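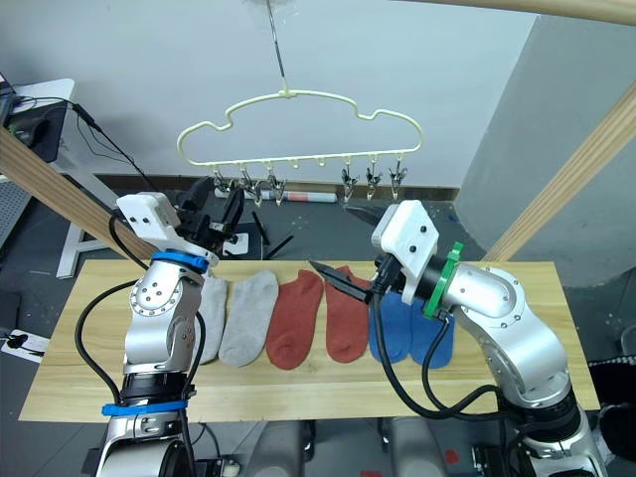
Karkholm is the second studio album by the folk rock band Ullness, issued on the Lirno label in October. It was produced by Eilif Bråten and runs to 11 songs, most of them written by singer Kendra Friesen. Guitarist Rutilio Ventura wrote the two instrumentals.

Background

The band began work after a tour of small halls with a new drummer, Raghda Aoun. Basic tracks were played live in one room over 21 days, with strings and organ added later. An early version of "Robichaud" had been sold at concerts as a single - it was re-recorded for the album at a slower tempo.

Release

The first vinyl pressing was limited to 2,000 copies. A CD edition followed with 3 extra tracks.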